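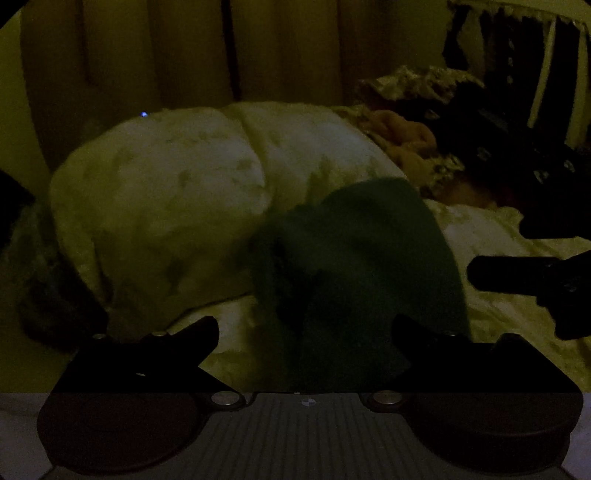

How much of the bedding money has been spent so far?

$738 of the $1,024, with the rest held back for mattress covers and a second round of pillows if the first ones go flat.

Progress report, Skesau House guest rooms, bedding and bedmaking
To: Arabzadeh Fund, attn. Simin Bakhtiari
From: Yaryna Zinchenko
Period: up to end of July

Short version. Rooms are open, beds are mostly where we want them, laundry is the slow part. Details below, in no great order, I'm writing between check-outs.

Bought
Pillows, pillowcases, sheets, comforters for the six rooms on the upper floor. Also 65 cloths for dusting headboards and bed frames, which sounds like a lot and isn't. They go in with the towels and half come back looking like towels. The order from Ziter came in two parts, second part with two king cases where we'd asked for standard. Exchanged, no charge, cost us a week and a bit.

Not bought
Mattress covers. The price went up between the quote and the order. Setareh Moradi is asking Akance for a better one and I'd like to wait for her before spending. If the fund needs the money commited by a certain date please tell me, nothing in the letter said.

Bedmaking
The big change. Before, every bed got made whichever way the person on shift learned at home. Now there's one order:

Strip everything, pillows onto the chair, never the floor
Dust the headboard before any clean linen comes out of the bag
Bottom sheet, corners tucked
Comforter shaken out from the foot end and pulled up
Pillows last, seam side to the wall
Patterned blanket folded across the foot

Dusting first has made the most difference. We were doing it at the end and then wondering about gray smudges on fresh cases. Parviz Tabrizi pointed it out in his first week -- should have listened sooner.

Still uneven: comforters. The filling bunches up after a wash and you can smooth the top all you like, it creases again as soon as you let go. Two of us on one bed does it quicker than one person walking round and round it.

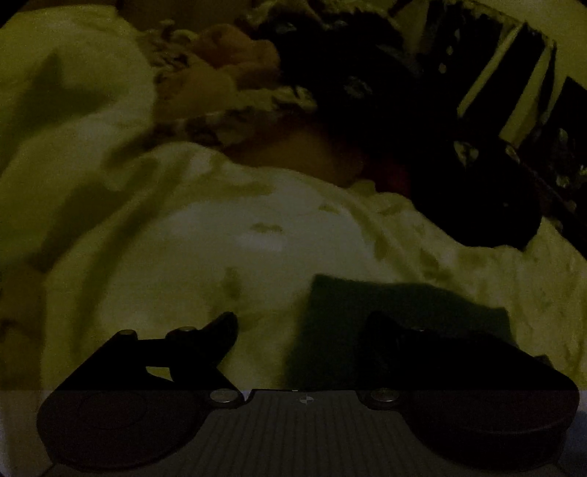

Tried a lower heat in the dryer with a longer cycle and that helps some. Stopping it halfway to shake the comforter out helps more, but then somebody has to be standing there at the right moment, and at 11 in the morning somebody isn't. Will keep at it. Any advice from your other grantees very welcome.

Old blankets
You asked if we'd replace them. We'd rather not. Guests ask for them when it gets cold, and they wash better than the new stuff. Maj-Britt Forsberg has offered to mend the worn edges over the fall, she only wants the thread paid for. I'd put that under supplies unless you object.

Lighting
Not in the grant, mentioning it anyway. Bedside lamps upstairs are too weak to check a white case for stains by. We carry linen to the window for now. Stronger bulbs will come out of our own budget.

Problems
Storage. Spare pillows are taking up the linen closet and the sheets have moved to a shelf in the hall, so people grab the wrong size. Labels went on, labels fell off. Sewing a colored thread into the hem next, one color per size.

Next
Settle the mattress covers with Akance
Colored thread on all sheets
Finish the bedmaking sheet so it can hang inside the closet door, Parviz has a draft
Recieve the last two cases and close out the Ziter invoice

Receipts are in the envelope, in date order except the thread one, which I'll send with the next batch.

Yaryna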